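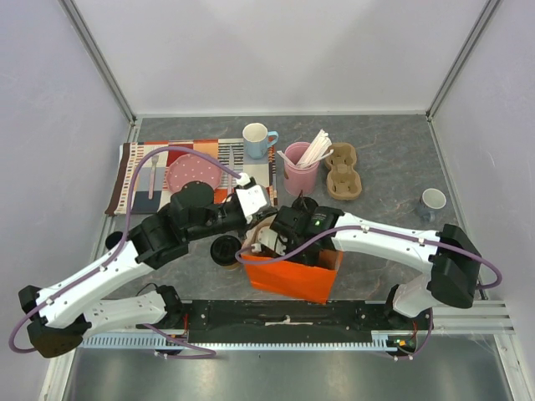
striped placemat, gray marble top

kevora40: Does a placemat help on stone? Plates clack on mine.

Pledov: A little. Felt under the cloth does more.

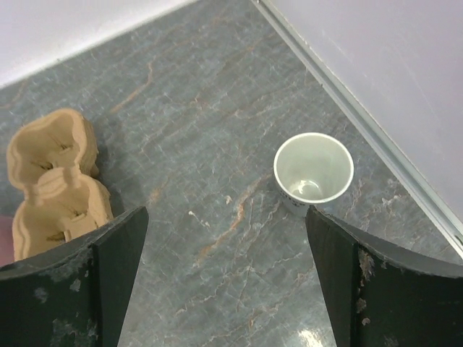
rust-colored veins in the gray

drenura_8: Skip felt – it holds crumbs.
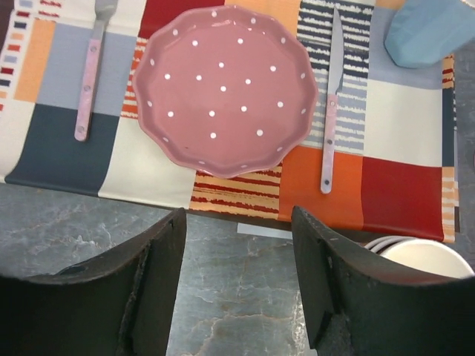 Neelam Awasthi
Thread moderator

I've used felt for over 3 years and just shake it out.

drenura_8: Mine smelled by February. 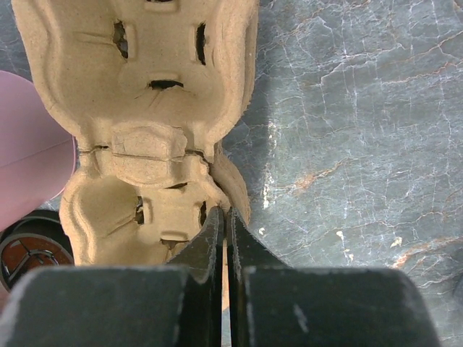 Can felt go in the washer?
Wool felt shrinks, so wash it by hand in cold water.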